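Renari desk 140, pale top — two months in
Posted June 2, 2023 by Irja Vainio

Quick one, I have to be out the door in a bit. 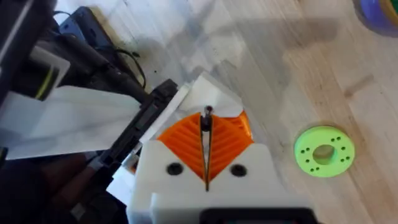

So. Ordered it in April, the pale wood top with the black legs. Needed a work table for the back room, something I could spread out on and not baby. My old one was a Plerov folding thing that sagged in the middle and pinched my fingers every single time I put it away. Low bar.

Paid 900 for top and legs together, delivery was another 40. Not cheap. The Lahlou one everybody recommends came out to 1479 once I added the longer top, and I couldn't make myself do it.

Delivery: two boxes, both taped like crazy. One corner of the leg box was crushed but nothing inside was hurt. Top is heavy. I got it up the stairs with my brother and a lot of bad language. Don't try it alone.

Assembly: 18 screws, one hex key, a booklet with drawings and no words. Took me most of an evening. Step four shows the crossbar the wrong way around, or I read it wrong, either way I had to undo it. The threaded inserts in the top are metal, good, so taking the legs off again didn't chew anything up. The hex key in the box is soft junk. Use your own.

The top. This is why I bought it and it's the part I still like. Light color, so small stuff shows up. Screws, pins, bits of wire, the little black things I used to lose on the dark Plerov top, I find them now. Glare is fine, even under the ceiling light. White paper gets a bit lost on it, I've put a mug down on more than one receipt.

Finish is matte, feels thin. It came sealed, the card says wipe with a damp cloth and thats it. I've had coffee on it, glue on it, marker on it. Coffee wiped off. Glue peeled off once it dried. Marker left a gray shadow near the right edge that I've stopped fighting. One dent from a dropped pair of pliers, pretty small, but it tells you the wood's on the soft side. If you put anything heavy on it with hard feet get felt pads first. I didn't, and there are two little half moons now.

Wobble: none side to side. Front to back, a little, if you lean on it and write fast. Retightened everything after the first couple weeks and that helped a lot. The feet adjust but only by a hair, and my floor needed more, so there's folded cardboard under the back left one. Glamorous.

Cables are the annoying part. No tray, no grommet, not even a notch along the back edge. Everything just runs across the top or hangs off. I bought a Retska clip-on tray and the clamp only barely opens wide enough for the thickness — measure first if you're going that way. Works ok now. Would of paid extra for a hole in the top, seriously.

Also it smelled for a week. Sort of varnishy. Opened the windows, gone.

Good: surface, color, solid with weight on it, metal inserts
Bad: instructions, hex key, dents easy, nowhere for cables

Would I buy it again? Yeah, probably, maybe on sale. If you want something that still looks brand new in a year get a harder top. For a table that gets used every day and takes some abuse I'm fine with it. Four out of five.

Will update if the marker spot ever comes out. If anyone's sanded and re-oiled one of these tell me what oil, the store didn't know.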